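Home | Products | News | Support | Contact

PRESS RELEASE
25/04/2023

Saritora opens orders for Bimer, a two-armed helper for the whiteboard

I've been itching to write this one for months, so forgive me if I rattle on a bit. From today you can order Bimer, our new tabletop kit with two robot arms, and it's the first thing we've made at Saritora that my own family has asked to have a go on.

Bimer is a pair of black arms, each with a gripper, that you fix to a table and teach by showing. You move the arms through a job a few times, the software keeps a record of what you did, and then you train it to have a try by itself. We've sold single arms before (some of you still have the first Cirillo, bless you), but plenty of everyday jobs want two hands, and customers kept telling us so!

Every kit comes with a set of starter lessons, and the one I like best is the whiteboard lesson. You lay a board flat on the table, write a few big letters on it in black marker, and ask Bimer to rub out the one you name. It sounds like nothing much. Try explaining it to a machine, though – it has to find the right letter, get hold of the eraser, press hard enough to do some good and leave the neighbours alone. I spent most of a week on the letters B and C and I'm not ashamed to say so.

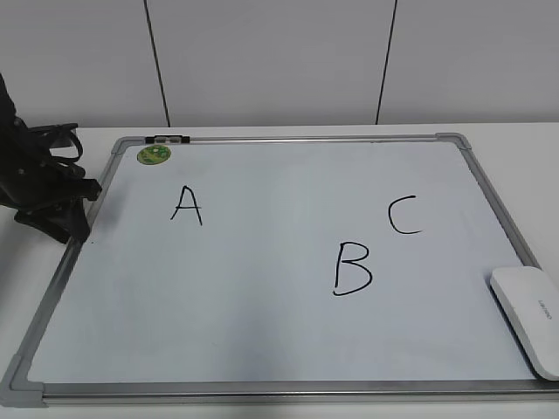

Big black capitals on a flat board, the whiteboard lesson on the table.

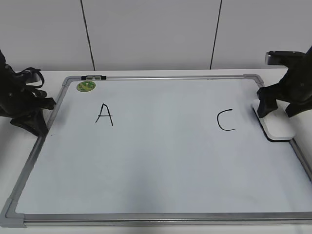

You can write whatever you like, of course. Capitals are the easiest place to start, and I'd leave plenty of white space between them until you've got the hang of it. After that, squash them up, swap to small letters or turn the board round a bit. The lesson notes go through all of this in plain words, and there are 13 lessons in the box altogether, from wiping and sorting up to folding a tea towel (that last one is hard, so please don't begin there).

Now the money. The full Bimer kit is £2,993, with both arms, both grippers, the table clamps, the cables and the software. If you already own a Cirillo and only want the second arm, the upgrade is £1,423 and you keep everything you've got. We're building 300 kits in the first batch and they start going out in May. Schools and colleges can pay by invoice.

You'll need your own table, a fairly recent computer and a bit of patience on the first afternoon. Whiteboards and pens aren't included, as most people have one knocking about somewhere.

We're putting Bimer together at our workshop in Emberg, and the same people who build it will answer your emails. If you'd like to see it before you part with any money, we're happy to show you round and let you write on the board yourself. Reviewers can ask for a loan kit, too, and we'll lend it with the full set of lessons and no strings.

To order, book a visit or borrow a kit, use the Contact page and put "Bimer" in the subject line so it reaches the right inbox.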